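Filed under: Workshop notebook / Tables & surfaces
January — Joana Vilela

Started after lunch, 2.10 pm by the wall clock, which is fast. The job today was the long table, or as Shiyu insists on calling it, The Surface. It has been waiting for attention since we moved Waltari into the tiled room and discovered that every cup put down on it came up with a ring of something underneath.

For the record, and so that I stop being asked: the top is light wood, oiled, not varnished. It was oiled by me, over two evenings, with the end of a tin that Lemik left behind when they gave up the lease. I know varnish would have been more sensible. I was told so at the time by Xiuying, and I am told so again each time someone spills tea.

State of the table at the start of the afternoon:

Rings, many. Two dark ones near the window end that look old enough to have voting rights. A pale patch where somebody used the wrong spray (Yutong has confessed, fine, let's move on). The grain has lifted a bit along the side nearest the wall, so a fingernail catches if you run it across. No splits, to my mild surprise.

Sanding. Went over the worst half with 300 paper, which is what was in the drawer, and then with 400, which was what I wanted in the first place and found underneath the 300. By hand, with the cork block, along the grain. Jingyi offered the electric sander and I said no, because the last time it came out we had a dip in the bench that still collects screws. Wiped down with a damp cloth, left it, wiped again. The cloth came away the colour of weak tea, possibly owing to all the weak tea.

The dark rings are fainter. They have not gone. I have decided they are character.

Oil. One thin coat, rubbed in with an old T-shirt, left for 10 minutes and the excess taken off. The tin says to wait up to a day before using the surface. I got not quite three hours before someone put a stapler on it. I put a note on the table. Someone put the stapler on the note.

— Aside on the floor. The grey tiles are easy to mop, and the grout is not. I did the bit under the table with a stiff brush while the oil was sitting, and now there is one clean stretch that makes the rest look dreadful. I should have left it alone. Shiyu wants to know when I am doing the remainder. Shiyu has been shown where the brush lives.

Cups. The other half of this business is that we have too many, and no agreement on what counts as a good one. Xiuying's theory is that the rings come from the foot of the cup and not from the drink — an unglazed foot holds water after washing up, then gives it to the wood at leisure. I wanted this to be wrong, since I had already blamed the people. So we tried it. Took one rough-footed cup and one glazed all over, rinsed both, shook them, stood them on the scrap board (same wood, same oil, older coat). After the tea break the rough one had left a neat grey circle and the glazed one nothing I could find, even with the torch. I make that one point to Xiuying, who has been very gracious about it roughly four times.

So, new house rule, in pencil until somebody objects: rough-footed cups stay on the draining shelf until they are dry. Smooth ones may go where they like. The Tang mugs are to be treated as rough, whatever it said in the catalogue. Yutong asked whether the rule covers bowls. It does now.

Coasters were discussed. We own a set, bought from Drodlow with the shelving, and they have been in the box marked 404 ever since, which is the stock number and has turned out to be accurate, as nobody can ever find it. Jingyi found it. Four cork squares, one chewed. Whose dog has been in here is a question for a different notebook.

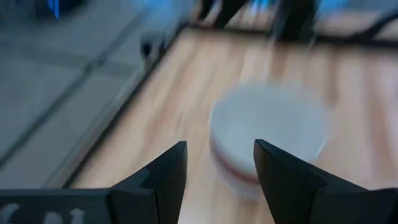
Round white one with the reddish-brown band, out on the pale wood.

Notes on that one while I think of it. It is my favourite shape of the lot: round, plain, straightforward to stack if you are not in a hurry. Xiuying says it is too plain. Xiuying drinks out of a thing with a handle like a door knocker. I would like the replacements to be more along these lines, should we ever get money for replacements, and I have written that on the shopping list just under "money".

The dark strip along the edge of the tabletop I have left as it is. I did think about taking the sandpaper to it and then pictured explaining myself to the whole room. It gives the pale wood something to stop at, and it doesn't show thumbprints nearly as badly.

Left to do:

Second coat of oil, after everyone has gone home and the stapler has been confined to a drawer.
Other half of the table, 300 then 400, same block. Need more of the 400, there is one sheet left and it's mostly memory.
Grout. See above. Not me.
Ask Jingyi whether the scrap board can stay by the sink for longer, I'd like to try the bowls overnight.
Write the cup rule in ink.

Stopped at 5.40 by the same clock. Lid is on the tin, properly this time. Oily rag is laid flat outside on the step to dry, please don't ball it up and bin it, and please don't use it on the kettle again.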